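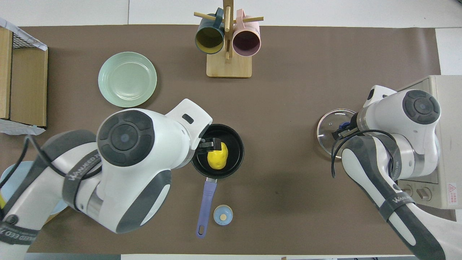 February, bench notes, late afternoon

Back on the glue today after too long away from it, and I want to get this down while I still remember what I did and in what order, as last month's page is mostly arrows and a tea ring. Caoimhe, if you're reading this before I get in, the two jars at the back of the fridge are mine and please don't toss them, they look worse than they are.

We're still after a wheat starch paste that Omolara can use on the Hamgate ledgers. The old batch held fine on the thin tissue but went lumpy when she thinned it for the heavier mends, and she spent a good part of an afternoon pushing it through a sieve, which I felt bad about (it was my batch). So I started over from the beginning, with one part starch to five of water by volume, and left it to soak a good long while before it went anywhere near the heat. I've always skimped on the soak. My old teacher at Retalstead used to leave hers overnight and I thought she was just being fussy, and I owe her an apology and probably a cake.

Batch 9 went on at a low heat with steady stirring. It turned from milky to that grayish, see-through look all at once, the way it does, and I kept going well past the point where I'd normally get bored and stop. Cooled it under a circle of damp paper so it wouldn't skin over. Strained it twice, first through the coarse mesh and then the horsehair one, and the second pass left hardly anything behind. Lovely stuff, like custard. I was very pleased with myself and told everyone who came through the door.

Test strips: I cut them from the scrap ledger paper, number 3345 in the offcuts drawer, all running with the grain, and pasted them at three thicknesses. The thin and middle ones are under blotters and boards now. The thick one cockled before I could even get the felt on it, so I don't think we need to bother with that again on this paper, though it might be all right on the Dow bindings with their heavier covers. I'd like Omolara's opinion before I write it off altogether. She has a much lighter hand with the brush than I do, and half of what I blame on the paste is probably me.

Tried the Kemik starch too, the one that came in the plain sack. It cooks up faster but smells a bit sour to me even fresh, and it seemed grainy between the fingers. I made only a small jar. Marked it K on the lid.

Things I keep forgetting, so I'm writing them here again: the big brush sheds, use the one with the string around the handle. Distilled water is down to the last jug. The press in the corner needs a turn back before you open it or it sticks.

Caoimhe asked whether we should keep a little preservative in the stock jar so it lasts the week. I'd still prefer to make it fresh and throw out what we don't use, but I know that's easy for me to say when I'm not the one washing the pan. Let's talk about it over lunch.

Strips stay under weight until tomorrow. I'll do the peel test first thing, thin ones before middle, and write the results on the next page.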